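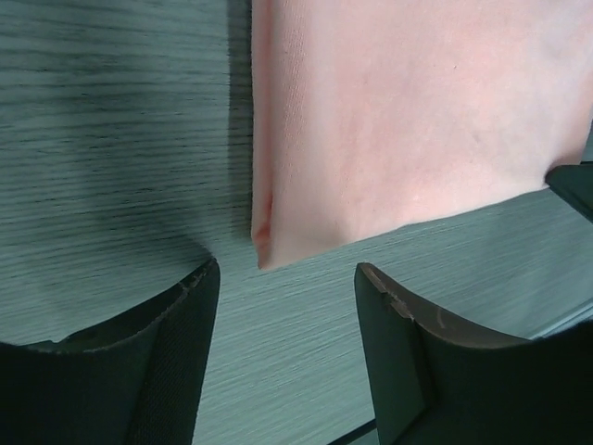

The pink cloth, folded, on the table.

2000-07-15

So I have been learning to bake bread, and I've reached the stage where I talk about it to people who didn't ask. My sister has started changing the subject. You, however, came here on your own, so settle in.

It began in May when the bakery on Paiva Street closed. I'd been buying the same loaf there for years, a round sour one with a crust that fought back, and then one morning there was paper over the windows and that was it. I tried the supermarket. I tried the other supermarket. I tried a place called Zatby's out by the highway, where the bread is fine if you like your bread to taste like a dinner roll with ambitions. After a couple of weeks of sad toast I figured, well, people have been making this stuff in caves, I can probably manage it in an apartment.

My first loaf weighed 1124 grams and I think every one of those grams was in the middle. I know the weight because I had just bought a kitchen scale (a Muvero, secondhand, with a sticky button) and was weighing everything in the house, including a shoe. The outside was the color of a good saddle. The inside was paste. I ate two slices anyway with a lot of butter and felt terrible all evening.

I called up Nam-gil Na, who I used to share an office with and who has baked his own bread as long as I've known him. He asked how long I let it rise. I said an hour, that's what the book said, 60 minutes. He laughed for quite a while. Then he asked how warm my kitchen was and I had no idea. Who knows how warm their kitchen is? Mine faces north and has a window that doesn't close all the way, so the answer, once I borrowed a thermometer, was "not very."

His advice was to ignore the clock and look at the dough. Poke it with a floury finger. If the dent springs right back, leave it alone. If it comes back slowly and not quite all the way, get the oven going. If it just sits there with a hole in it, you waited too long and you're having flatbread. I have now had all 3 of these results and the flatbread was pretty good with olives!

The other thing he told me was to cover the dough with a cloth. I'd been using plastic wrap, which sticks to the dough and then sticks to me. A cloth with plenty of flour rubbed into it works much better, although you do need to rub it in and not just wave the flour over the top the way I did the first time. I spent that evening peeling dough off a dish towel with a butter knife. Then I put the towel in the wash with my good shirts – please don't do this – and everything came out with little gray crumbs of glue on it.

I've started keeping a starter too. It lives in a jar on top of the fridge and I feed it flour and water every morning before coffee. It smelled like paint for the first week and now it smells like apples, sort of, or apples that somebody left in a car. I named it Istov, after a villain in a paperback I was reading, and I do say good morning to it.

Loaf number 41 came out of the oven last night. (Yes, I write them down, there's a notebook, it's mostly complaints.) It had a big ear along the top where I slashed it and it made that crackling noise while it cooled, and I stood there in my socks listening to it for longer than I'd like to admit. It still isn't the Paiva Street loaf. The crust is close but the crumb is too tight, and I think I'm being stingy with the water, because wet dough scares me. Next time I'm adding another splash and we'll see if I can get it off my hands.

If anyone has a trick for moving a very soft dough from the bowl to a hot pot without burning your knuckles, write and tell me. I've been using a sheet of parchment as a sling, and it works except when it rips. Also I have more rye flour than I can use, so if you live nearby and want some, come and get it before the moths do.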